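Why do we sort things into piles?

Hello again! I want to talk about something you probably did this morning without thinking. Did you find two socks that matched? Did you put your spoon in the sink and your cereal box back in the cupboard? Then you were sorting.

Sorting means putting things into groups. Every group has a rule, and the rule is the clever bit. "All the red ones go here" is a rule. So is "everything I can eat goes here", and so is "things my brother isn't allowed to touch" (I had a drawer like that when I was seven).

One heap, lots of rules

My friend Rawan Hijazi has a big biscuit tin full of buttons that used to be her gran's. When I go round we tip it out on the rug and each pick a secret rule. I make my groups, she makes hers, and then we have to guess what the other one was thinking. Rawan once sorted hers by how many holes they had. I was sure it was size! Same buttons, completely different groups, and neither of us was wrong.

Some rules are easy to see, like colour or shape. Others you have to feel or test. Is it rough? Does it float? Is it heavier than an apple? And some you can't find out by looking at all, such as which book you read first.

Colour is a handy rule to start with, as you can spot it from right across a room. Give each group its own place before you begin, so you aren't shuffling piles about later. A yellow tray and a red tray with a good bit of table between them will do nicely. 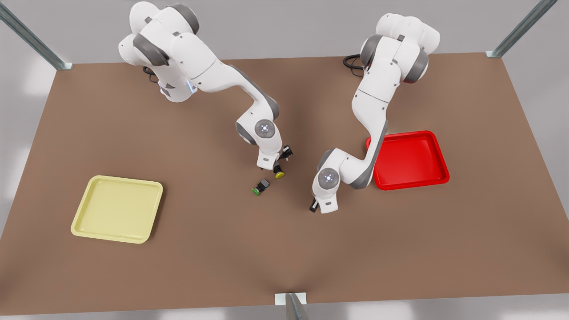 What about the awkward ones?

Sooner or later you pick up something that doesn't fit. Say you have a red group and a yellow group, and then along comes an orange button. Hmm. You can squeeze it in with the reds, start a new group, or change your rule. Scientists have just the same trouble. When people in Britain first studied a platypus, it had a bill like a duck and fur like a mole, and it laid eggs too. They argued about that egg business for years! In the end it went in with the mammals, in a small group of mammals that lay eggs.

Libraries sort as well. Many of them give each subject a number, so history and geography books start at 900 and books about New Zealand are near 995. Next time you visit, have a look at the labels on the spines – you might find your favourite subject has a number all of its own.

Have a go

Grab 13 small things from around the house and ask before you take anything breakable. Sort them into 2 groups with a secret rule, then get someone to guess it. If they get it straight away, mix everything up and try a sneakier one.

More to read
Why is the sea salty?
How do maps fit a round world on flat paper?
Aslı Kocabaş answers your questions about bees
What are shadows made of?
Why do we yawn?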